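Urkell Desk Nook Set
Item 296, sold by Pleker, Clurville

A desk with walls. Some people call it a cubicle and shudder, but the Urkell comes in pale wood-grain with enough company on the tabletop that you may forget to sulk. We dress the display nook with a poppy painting, a faceted vase of artificial flowers, a small potted plant and a smiling plush in a red hat who has yet to answer a single email.
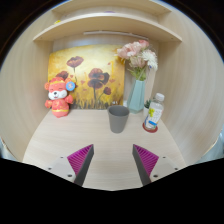 Desk, panels and shelves ship flat in 3 cartons. Allow an afternoon, or an evening if you are the kind who reads instructions last.

What goes on it

Coaster: round, red, and the first item anyone loses. Sold singly. Put your bottle on it and the desktop will thank you by staying the same color. Drinks are your own affair, though the display bottle has the character for tea on its label. 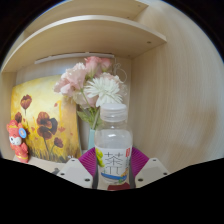

Vase: mint green, flat-sided, with pink and white blooms that need no water and accept no compliments. It will lie down if provoked. So will the gray cup and the little plant in its white pot, so keep elbows in.

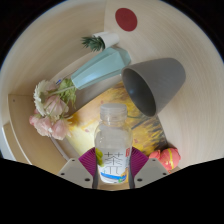 Nothing in the set is glued down, and we have no plans to start. Biljana Kos at our Radulović Street counter can match a replacement in 15 days.

Painting: poppies on gold, unframed. Leans against the back panel under the lower shelf.

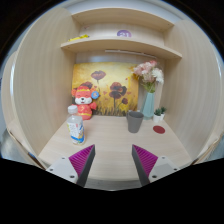 Assembly help is available within 22 miles of the store. Plush sold separately.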